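Inicio | Cuaderno | Proyectos | Inventario | Buscar | Salir

16/1/26. Taller, mesa del fondo

Sigo con el juego de planetarios de Bralloneck. El paño gris oscuro se queda. Kyrylo opina que parece la mesa de un mago de crucero y algo de razón tiene, pero la semana pasada, sobre el tablero pelado, perdí un engranaje debajo del armario y tardé más en encontrarlo que en montar el resto. Sobre tela no ruedan. Lo único malo son las arrugas: el plato cojea si lo apoyas encima de un pliegue y luego te pasas diez minutos culpando al mecanizado. Plancharlo. (Llevo escribiendo "plancharlo" desde antes de Navidad.)

Plato: el blanco, con el agujero grande en el centro y los tres pernos metálicos. La versión anterior, la de Linlow, tenía los pernos tan ajustados que los engranajes entraban a base de fe y mazo de goma. Con esta hay que presentar la pieza bien plana y dejarla caer, sin empujar. Si se tuerce un poco, se clava, y hay que sacarla con la uña.
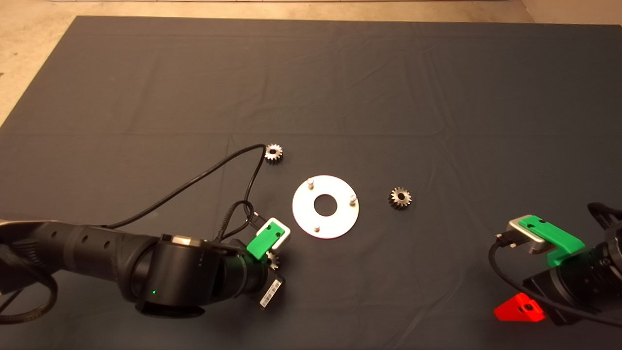

Orden que voy a seguir a partir de ahora: primero el perno que queda más cerca de uno, después el de la derecha y por último el de arriba. Al revés también se puede, pero acabas pasando la mano por encima de lo ya montado y tirándolo todo, procedimiento que he verificado en dos ocasiones.

Los engranajes van siempre tumbados en el paño antes de empezar, separados del plato y entre sí. De canto no, Kyrylo.

Pendiente:
- Pasar el calibre a los taladros. Dos piezas de la bolsa de Zulgate entran más duras que las demás y las he apartado en la caja de tornillos, que ya sé que no es su sitio.
- Contar la bolsa. El albarán dice 192 y a ojo no me lo creo. Si faltan, que lo reclame Symonenko, que escribe correos más amables que los míos.
- Pedir otros 48 pernos a Trình. El último pedido vino sin desbarbar y con una nota deseándonos buen año.
- Grasa: ninguna de momento. Probé una gota en seco, valga la contradicción, y el paño todavía se acuerda.

Mañana repito con el plato girado, a ver si el perno de la derecha sigue siendo el antipático o si el problema soy yo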